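Notes for the laundry-folding talk, 30/10/2023. Slot is short, so don't read these out word for word. Water bottle. Clicker is in the side pocket.

## Opening (no slide yet)

Hi everybody, thanks for sticking around after lunch. I work on the two-arm folding station at Plerkness, and I'm going to spend my time up here on the worst afternoon we had with it. Nothing about learning rates. Mostly it's about a gripper that wouldn't let go and a stop button that did exactly what we'd asked for (pause here, they usually laugh, if they don't just keep moving).

Hands up if you've ever had two arms pulling on the same object. Okay. Keep your hand up if you know how hard each one was pulling. Yeah.

## The setup

Quick version for people who weren't at the May meetup. We've got two arms at one table, one on each side, and the job is cloth: pick a piece up by two corners, stretch it, lay it down, fold. The planner is ours. We call it Lunico, and please don't ask me about the name. The safety layer that sits between the planner and the motors is a separate piece called Vostex, and that one is older than the folding project. It was written for single arms doing pick and place.

Remember that last bit, I come back to it.

By the day of the fault we'd logged 1356 folds on this setup. We were feeling pretty good! We'd had drops, we'd had bad grabs, we'd had one arm close on thin air and carry on like it was holding something. All of those are boring. The cloth falls down, you reset, you go again.

## What happened

So we're in a stretch. Both grippers closed, each one on a corner, and the planner is asking the arms to move apart a little at a time until the top edge goes tight. There's a force limit on each arm that's supposed to end the move.

The right arm stopped reporting. It didn't lose power and it didn't go limp – the status messages just quit coming. The last reading we had from it said "low force, keep going." And the left arm, which was perfectly healthy, kept going.
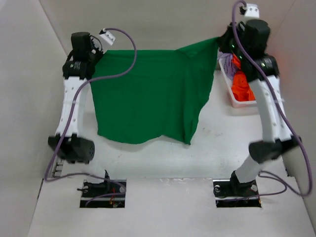
Why didn't the left arm stop once the cloth was tight? Its own force limit was set too high for fabric, and the check that compares both arms was using an old reading from the right side.

That old reading is really the whole bug. The comparison code took the latest message from each arm and never looked at how old it was. So as far as it knew, one arm was pulling and the other was relaxed, which looks just like slack. Slack means pull more.

(Slow down here. Say it twice if faces look blank.)

The cloth started to tear at a corner, somebody on our side yelled, and I hit the stop.

## The stop button part

Okay, so this is the part I was embarrassed to put in a talk. Vostex, on a stop, holds position and keeps the grippers closed. For a single arm carrying a box over a bench, great, you want that. You don't want it dropping the box on someone's foot.

For two arms with a tight cloth between them, you've now got a loaded spring held in place by two motors. And then I reached in to free it. I'm going to be blunt, that was dumb. I'd pressed the button, the arms were still, so in my head it was safe. I got a thumb under the fabric near the left gripper, the gripper slipped, and the cloth snapped across my knuckles. No injury, a red mark and some language. But if that had been a strap or a cord I'd be telling you a different story.

## What we changed

Don't rush this, people take pictures of this slide.

- Every force reading carries a timestamp now. Anything older than 10 control cycles counts as a fault, and a fault on one arm stops both.
- The stretch has a distance limit as well as a force limit. The arms can't move farther apart than the cloth is wide.
- Stop now has two stages. First both arms hold, then they move slowly toward each other until the tension is gone. Grippers stay closed until a person opens them.
- Hands stay out until the tension light is off. It's a cheap lamp. Best thing we bought all year.

The move-together stage was the argument. Some of us hated the idea of arms moving after a stop, and I get it, I went back and forth myself. We settled on doing it slowly, along one line, with a second press that kills it.

## Testing it

We pulled the data cable on purpose, in the middle of a stretch, over and over. 1000 simulated dropouts first, then real ones on the table with an old cloth. In the real runs, 9 ended with the arms holding and never easing off, all from the same mistake in my code (sign error, of course). Fixed, reran the set, clean.

The Jiang test rig is next, and it has longer arms, so we'll have to set the distance limit again from scratch.

## If there's time

Mention the log viewer. Skip the part about gripper pads unless someone asks.

Likely question – "why not just open the grippers on stop?" Say: we tried it, and a tight cloth let go at one end whips toward the other arm's wiring.

Thank the organizers, leave the fixes slide up during questions.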